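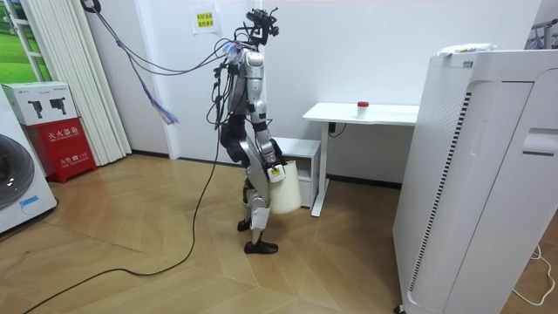

Figure 3. The practice room at Jinen.

4.2 What the learners did between lessons

I went into this part of the study expecting the classroom hours to explain most of the gains in spoken Spanish, and they explained less than I'd hoped. Of the 73 adults who came to Arancibia for an immersion course, 30 lived with a host family and the rest stayed in the school residence. Both groups had the same teachers and the same textbook. We also gave everyone a short naming task on household words, some of them for things that can be seen in Figure 3: most beginners got "floor" and "curtains" quickly, then got stuck on the bucket (white in Figure 3), for which our three teachers would accept either cubo or balde. The host family people nearly always said balde - that's what they heard at home - while the residence group went with cubo, straight out of the book.

I like this result more than I probably should. It's a tiny thing, one word, but it matches what Valentina Jara told me in her interview about evenings with her hosts, when she picked up kitchen words without ever writing them down. Ulises Montecinos, who taught the lower group, heard the same pattern in class and began keeping a list for me in November.

Length of stay mattered too, though not in a straight line. Learners who stayed 18 days spoke more freely in the exit interview than those who left earlier, but their verb endings were no better. Nicanor Orellana scored those interviews without knowing who had lived where, and I checked his scores against mine before running the comparison in Section 4.3.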